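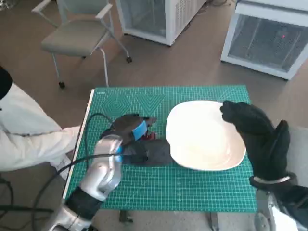 White plate, empty, on the green cutting mat.

Skerndale Table Mat and Shallow Plate
Order code 1597

The Skerndale set pairs a green self-healing cutting mat with one white shallow plate. It is sold by Saavedra for workrooms, classrooms and sorting tables, where small items need to be kept together on a marked surface. The mat and plate can also be bought separately.

The mat

The mat is printed with a fine grid in white, with ruler markings along the edges and a set of guide lines for common angles. Triangles and hexagons are printed near one edge. Light cuts from a craft knife close up after use. Always store the mat flat. It will curl if it is left rolled or stood against a radiator, and a curled mat is hard to get level again.

Do not iron the mat or put hot pans on it. Wipe it with a damp cloth and a little washing-up liquid, then dry it before putting it away.

The plate

The plate is a rounded square with a low raised rim. It is wide for its depth, so small pieces spread out and can be picked up one at a time. The glaze is glossy on the upper side and wipes clean.
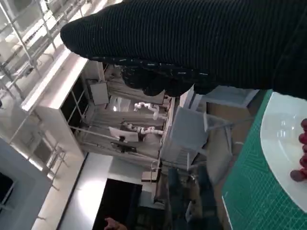 Small round red items on the plate.

Beads, counters, berries and similar small things stay inside the rim when the plate is turned by hand on the mat. For liquids, choose the Skosham bowl, order code 3061. The plate is too shallow to carry anything runny.

The plate can go in the dishwasher. Very fine marks from metal cutlery can be taken off with a cream cleaner and a soft cloth. 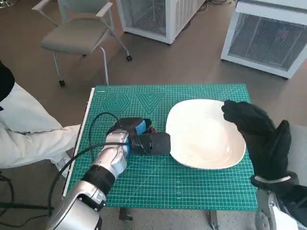

Mat and plate on the table, with the hexagon and V-shaped guide lines along the upper part of the mat.

What you get

1 cutting mat, green
1 shallow plate, white
Care leaflet

Spare plates are packed in boxes of 2, order code 838. Spare mats are sent flat in a card sleeve. Please check the corners on delivery and tell us of any damage before you use the mat.

Delivery and collection

Orders are sent from our Mandirthorpe warehouse. Collection from the trade counter is free, but wait for the message that your order is ready. Unused sets can be returned in their original packing.

Page updated 1 August 2026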